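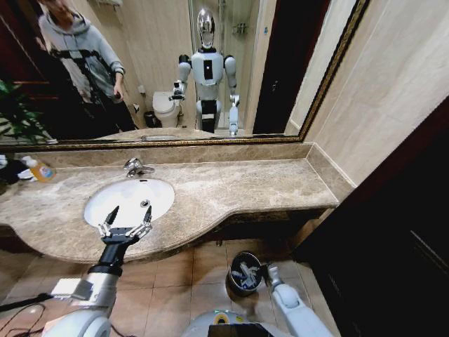

A curved marble counter with an oval basin and a single-lever faucet. Stone tops like this one are common in older bathrooms.

The bathroom counter is the smallest work surface in most homes, and it gets the hardest use. Toothpaste, soap, hair products and hard water all land on the same few square feet, and in a lot of houses that surface is marble.

Jaruwan Chareonsuk has spent most of her working life on these counters. She runs Jitpraphai, a two-person stone repair business in Tutstead, and she says the calls pick up every December, when people have guests coming and start looking at the bathroom the way a guest would.

"They call about a stain," she says. "Usually it's a dull spot. A stain is something that soaked in. A dull spot is where the polish is gone, and you can scrub that all day and only make it bigger."

Marble reacts with acid. Vinegar, lemon juice and many bathroom cleaners will take the shine off within minutes, and descaling sprays made for faucets are among the worst. People spray the chrome, the drip runs down to the base, and a ring shows up on the stone around it. Chareonsuk tells customers to put descaler on a cloth, well away from the counter, and wipe the faucet with that. Then rinse the cloth, wipe again with plain water, and dry.

For the stone itself she uses warm water and a drop of mild dish soap. She dries it with a cotton towel, paying most attention to the joint where the basin meets the counter and the seam along the backsplash. Water that stands in those two places leaves a white line, and after a few years the line is hard to shift without a blade.

Tan and brown stones are forgiving. The veining hides a good deal, and many owners don't notice wear until they look across the surface with a light held low. White marble shows everything. Chareonsuk has both in her own house and says she would pick the tan again.

Soap is the other regular problem. A pump bottle drips down its side, the drip collects under the base, and colored soap can leave a faint ring on stone that has lost its sealer. A bottle that leans drips more. She keeps hers on a small ceramic dish and washes the dish when she washes the basin. Skunico, the housewares shop on the main street in Tutstead, sells a plain one for $2, and a saucer from the kitchen does the same job.

Sealing comes up in every conversation. To find out if a counter needs it, put a spoonful of water on the stone near the faucet and leave it for 25 minutes. If the stone has gone darker underneath when you wipe it up, the sealer has worn off. A bottle of sealer covers a bathroom top several times over. Wipe it on, leave it as long as the label says, and buff off everything that has not soaked in – dried sealer leaves a haze that is a nuisance to remove.

Repolishing is a job for a professional in most cases. Jitpraphai charges $50 for a visit, taken off the bill if the work goes ahead. A single etched spot can often be done in a morning. A full top, including the front edge, takes longer, and curved edges take longer still. They have to be done by hand with small pads.

The floor gets less attention. Ceramic tile will stand up to almost anything, but the grout between the tiles won't, and acid cleaners wear it down too. A soft brush and the same dish soap are enough for a weekly wash. Move the trash can first and wipe under it. The base traps water, and metal cans can leave rust marks in the grout.

The Bevent home fair has asked Chareonsuk to give a talk on stone care next spring. She plans to bring an old vanity top and a bottle of vinegar.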